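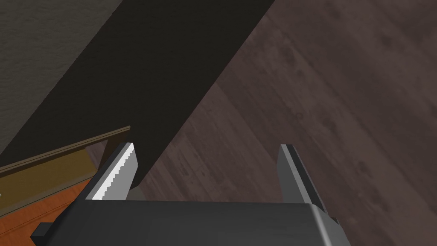 The Zadimar open day ran from ten until three, and I went mostly because our parents' group is about to start raising money to send a few kids to a winter astronomy camp. Zadimar is a small charity in the north end of town. It lends families a fundraising page, handles the receipts, and sends the money directly to the camp or program so that it never passes through a parent's bank account. They open the office to the public once a year, in August.

Bhavana Subramaniam met people at the door and took us through in groups. The office is one long room above a print shop, with a kitchen at the back and a meeting room they rent out in the evenings. Parking is difficult. I left the car two blocks over on the street and paid for the full day.

The first session was on writing the page itself. Bhavana put up two versions of the same appeal, one from last year's hockey school applicants and one she had rewritten. The original explained the program for five paragraphs before it mentioned the child. The rewrite started with the girl's name, what she wanted to learn, and the amount still needed. She said most donors give in the first week and most of those are relatives, neighbours and co-workers, so a family should have a list of people to write to before the page goes live. Her own rule is 22 names. She would not let the group leave until each of us had started a list, and I got to 14 before I was stuck.

After coffee we went to the meeting room, where Tormod Boström covered the money side.
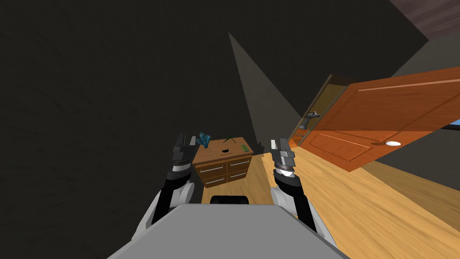
He was more cautious than I had expected. Zadimar keeps four per cent of what comes in, plus whatever the card company charges, and he asked us to build both into the goal at the start. Last year they hosted 83 campaigns and 44 of them reached the full amount. For the ones that fell short, the family can roll the money over to the following year, ask the camp for a partial bursary, or have Zadimar offer refunds. Refunds take around 27 days, and he said that was too slow and they were working on it.

Someone asked about tax receipts. A gift to a named child's page does not get one. A gift to the general travel fund does, and Zadimar then decides who it goes to. This caused some grumbling at our table — one grandfather had clearly come to hear the opposite.

Emília Malý spoke last. She raised her own fare to a music program at 13 by selling seedlings and running a page, and she is now in second-year nursing. She talked mainly about thank-you cards, which she wrote by hand and was still finishing at Christmas.

I picked up the application package on the way out. It is six pages, needs a letter from a teacher, and has to be in by the end of September. Lunch was sandwiches and squash soup, by donation.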